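Research articles | Water and Soil

3.2 Sampling and titration

Water was collected from 45 shallow wells in the Birine valley, from January until the end of the dry season. Each well was visited twice, and two bottles were filled at every visit.

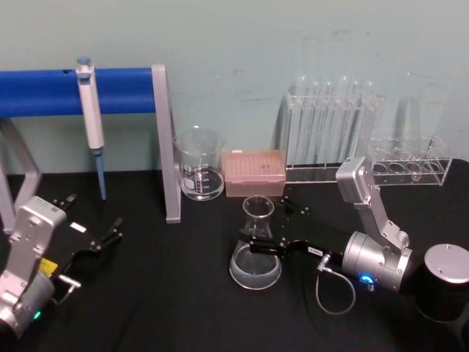

Hardness was determined by titration on the same evening, as the samples from Clarwood had shown a small drift after one night of storage. When two readings differed by more than 5 percent, the titration was repeated.

Figure 2. Pipette stand and glassware on the bench.
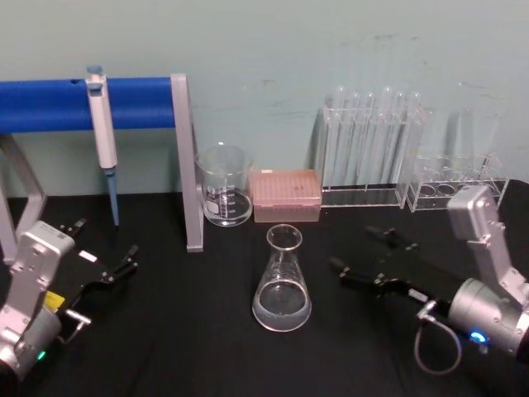
The highest values were found near the old lime kilns — almost 454 mg/L in one well — and they decreased toward the river. This agrees with the earlier survey of Lei and Baloyi, although their wells were deeper. We could not separate the effect of the kilns from that of the bedrock.

Last updated: January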